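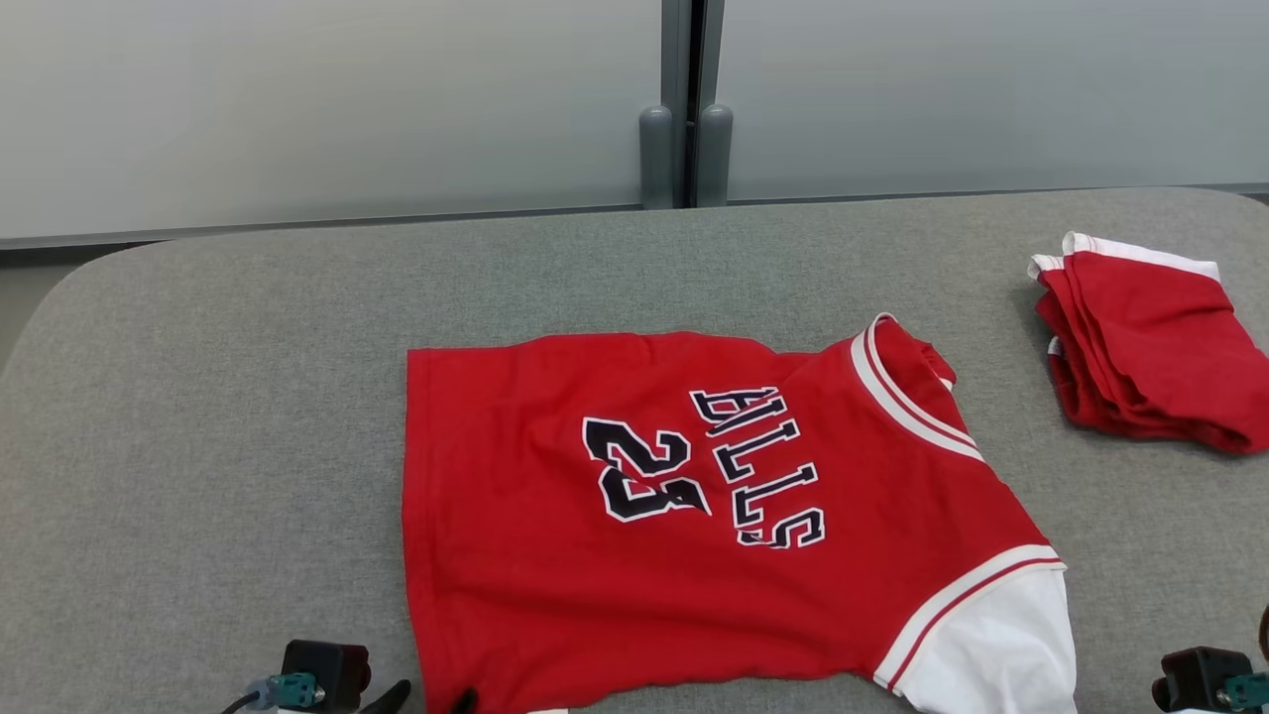
Filed under: Course notes / Robot learning / Unit 4

Collecting examples for the folding task

Folding is my favourite unit! Cloth never sits the same way twice, so a handful of tidy examples won't get you far — we want crumpled collars, twisted sleeves and shirts lying at odd angles.

Each pair records 500 attempts on the Plodby bench. One of you drives the 2 grippers, the other keeps the log, then you swap. A red jersey with big black numerals is a lovely thing to start with: the print tilts when the shirt does, so you can tell at once how far it's been turned. The grey padded top helps too, as red shows up beautifully against it.

Before you press record:
- Drop the shirt, don't lay it out.
- Keep the folded pile well clear of the one you're working on.
- Start with both grippers low and apart.

Please keep your fumbles! A missed pinch followed by a second go is worth having, provided you label it "retry". Last year's Cozma set had 544 clips and hardly a retry among them, and the trained arm simply froze whenever it lost a hem.

Upload to Groltodier before the next lab.

Related notes
Naming your clips
Towels first, shirts later
The Flumetetti label sheet

This site uses cookies to remember your settings. Accept / Manage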